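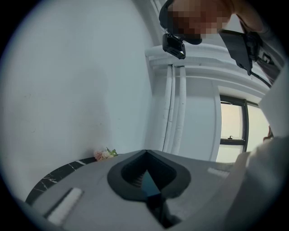
Black marble ledge, keep or rip out?

plilis: White walls, stepped cornice, and then a black marble ledge with white veins. I've had 3 opinions and 2 were rude.

fakura: Keep it. Paint the walls, they're smudged.

rosaire_b: Black marble shows every speck. I dusted mine until I sold the house.

fakura: So it was you, Rosaire.

plilis: Quote to replace it is 1,654.

rosaire_b: Cheaper than therapy.

fakura: Leave the pink flowers in the corner and buy a cloth.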